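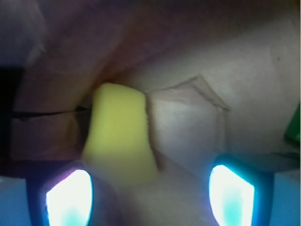
Okay, week 2, and I promised you a real failure, so let's do the Kurnar cell and the stop that ate our whole December. The short version: the arm quit on run 121 out of a planned 150, threw a "grip timeout" and sat there with its brakes on, and we all went off and blamed the gripper. I want you to see why that was such an easy mistake to make! Look at the sponge between the two fingers and then look at the pads. They're so bright in the wrist view that they go nearly pure white in the middle, and when your eye is drawn to the pads you start building theories about the pads. I had three of them by lunch (worn pads, bad calibration, sponge too soft), and every one was wrong.

Search notes... Go
Home Syllabus Notes Labs Contact

The task itself is dull, which I like in a teaching case. Reach into a paper bag, pick something, lift it, put it back, repeat. The Salazar controller gives the fingers 700 milliseconds to report a stable grip. If the report doesn't come in time, it's a protective stop and somebody has to walk over and clear it. Please remember that the message on the screen names the check that failed. It doesn't name the part that failed, and I still mix those up when I'm tired.
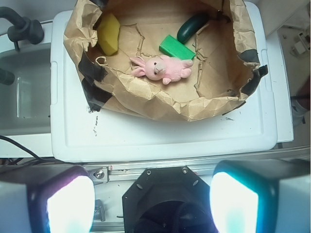

Fig. 2. Wrist view: the taped bag on the bin lid, with the sponge, cucumber, green block and bunny inside.

We started with the bag, because a bag is floppy and paper moves when you push on it. Fair enough. If a finger catches the rim, the grip numbers go strange and the timeout is exactly what you'd get. So we logged finger position on every approach and compared the stopped run with the good ones before it. The fingers closed on time. The gripper did its job and the answer never got back to the controller. That took us an afternoon to find and a week to believe.

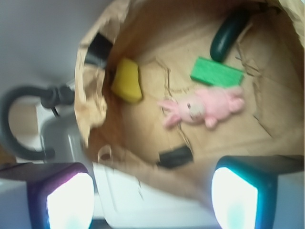 PART B: SOFT THINGS IN A SOFT CONTAINER

A quick detour, and yes, it's on the reading list. When the bottom of your container is creased paper and the things in it are a sponge or a plush toy, you can't lean on the usual signs of trouble. A rigid part that's been grabbed badly tends to complain right away. A plush toy will squash into almost any grip, good or bad, and the arm carries on as if all is well. So write down what "gripped" means for each object before you start. We hadn't, and it cost us when we went back through the logs.

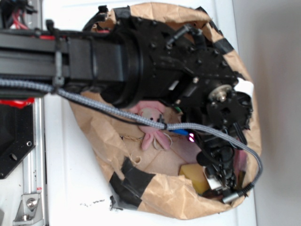
By Stanisława Pawlak, Tuvbridge lab section
14 shares | 3 comments

Now the cable. Follow the gray braided one from the arm, past the black zip tie and across the mouth of the bag, and notice how it drapes there with the bunny partly under it. That stretch of slack is what I'd like you to argue about in section. Our fault was in the connector at the end of that run. Each deep reach tugged on it a little, and on run 121 the signal dropped out for longer than the controller would wait.

The safety side worries me more than the downtime. We'd gotten into the habit of clearing the stop and restarting with a hand still near the bag. Don't do that. Press the stop button, get your hands out, check the cable along its whole length, and only then clear the message.

For next time, read the Zasby fault sheet and bring me one page: where would you put a second tie, and how would you test that it doesn't limit the wrist?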